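Report on the Farkota Robotics Open Day
21 May 2026

For the field visit part of the course our group went to the open day at Farkota. We chose it over the Vermeulen plant tour because the program included a session on simulation, and our own project uses a simulated arm.

The session we spent the most time at was the kitchen demo, which runs in software called Billar. A two-armed robot works at a counter with small items on it. The staff said each task is run 500 times in simulation before anyone tries it on hardware, and that the layout of the items changes between runs.

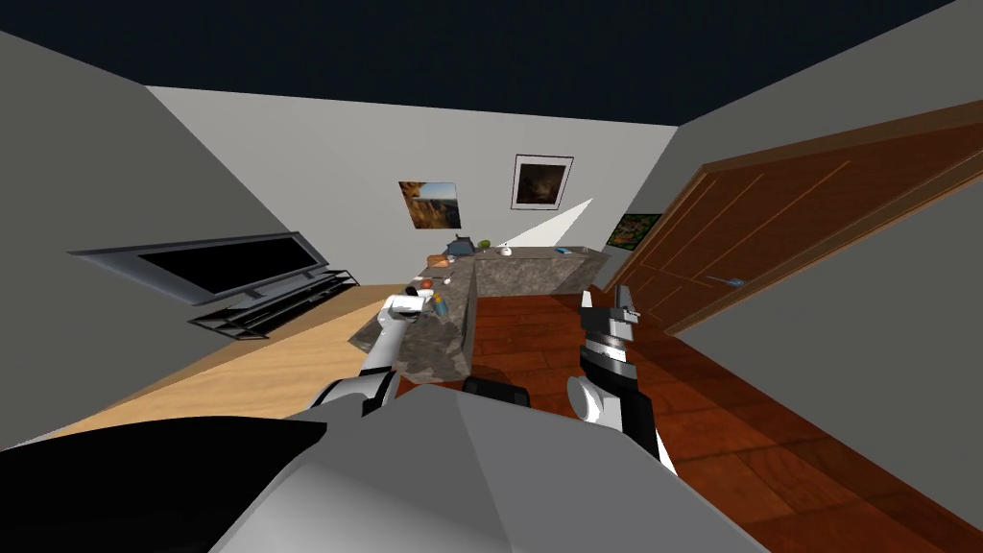 We were allowed to drive the arms ourselves for 11 minutes per group. Moving one arm was easy enough. Using both was harder -- the view from the robot's body tilts, and it took us a while to judge how far away the counter was. Our group made 9 attempts at picking something up and logged each one on the sheet in Appendix B.

The second stop was a talk by Grakum on gripper design. It was aimed at buyers and we got less out of it, but the slides on finger spacing were useful -- we have copied the main table into our notes.

For our own project we plan to raise the number of test runs from 50 and vary the start positions. This work starts in September, when the lab computers are free again.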